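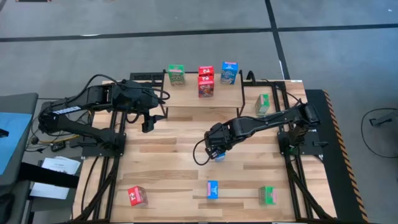
Red, green and blue boxes, table and shelf

Starting again as a white belt at 41, daft or not?

padwork_pete
15 April 2022

Hello all, long time reader, only my second post I think. I did karate from when I was a kid until I was 27 and got as far as first dan, then had kids, a bad knee and a job with nights. Now I want to go back, but my old club has gone and the nearest place is the judo club at Nestemwood. Went to watch last week and loved it! Trouble is they run a mixed session on the same evening as the karate lot over in Harawira Road, so I can't do both, and I'm torn. Do I go back to what I know (the karate teacher says I can wear my old belt, no questions asked) or start at the bottom with something new? Knee is OK for stairs and jogging. Less OK for deep stances.

tatami_tash
Judo! But I would say that, I've been at it ten years. Being a beginner again is lovely, you're allowed to be rubbish. Only thing I'd say is learn your breakfalls before you let anyone talk you into randori. Our club made us do over 170 of them in the first month, I was black and blue but I've never been hurt in a throw from it.

oldgoat_dojo
Have to disagree with Tash, sorry. A dodgy knee and judo don't mix in my experience. It's other people landing on your leg that does it, your own throws are fine. Two blokes at our place went that way, both in their forties, both strong as anything. I'd go back to karate, tell the teacher about the knee and do higher stances. Nobody sensible minds.

tatami_tash
Well, depends on the club, doesn't it? A good coach will match you with someone your own size who isn't trying to win the Olympics. I'm 48 and both my knees are still attached.

oldgoat_dojo
Fair enough, but he can't know that from watching one class.

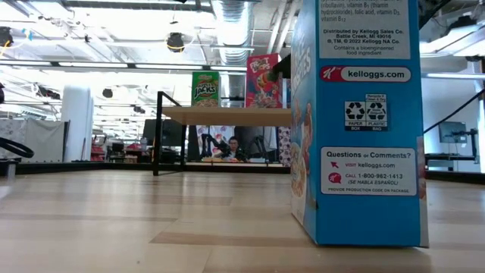

Kellogg's box, side panel

mossy_sweep
Morning both, can I come in on the belt thing? I wouldn't put the old black belt on straight away. I did that after four years off and the first time somebody asked me to take the warm-up and then lead a kata I went completely blank, in front of a row of nine year olds who all knew it. Went home and practised in the kitchen till midnight. Wear a white one for a few weeks and let the teacher tell you when.

padwork_pete
Ha, that's exactly what I'm dreading. I can remember most of the basics but the higher kata have gone, I got halfway through one in the garden and ended up facing the shed.

ShonaW
Hiya Pete, Shona Whitcombe here, I help on the beginners' mat at Nestemwood so I'm biased as well. You're welcome to do 2 free sessions, and nobody will put you in randori in either of them. Bring a bottle of water and cut your nails, we can lend you a jacket. If you want to book it's through Allo, but you can just turn up early and one of us will sort it. And please do tell us about the knee at the door, don't wait until you're already kneeling on it.

padwork_pete
Oh brilliant, thanks Shona, I'll do that. Do I need a knee support? I've got an old Astus one in the loft somewhere.

ShonaW
If it's soft with no metal or hard plastic in it then yes, fine. Anything with a hinge, leave it in the car and have a word with us first.

oldgoat_dojo
I'd see a physio before any of this. Not being miserable, it's just that mine found a hip problem that I'd been blaming on my knee for years. Four months of boring exercises and I could kneel again.

tatami_tash
OK, that I agree with.

mossy_sweep
Mark the calendar, those two agree on something.

padwork_pete
Right, physio booked, and I'll do the free goes at Nestemwood after that. The karate teacher says there's a grading in October so if judo isn't for me I could still aim at being fit enough for that, in a white belt, mossy, I promise. Does anybody know if you can wear a karate gi for judo just for the first night? Mine's very thin and I've a horrible feeling a sleeve will come off.

tatami_tash
It will! Borrow the jacket.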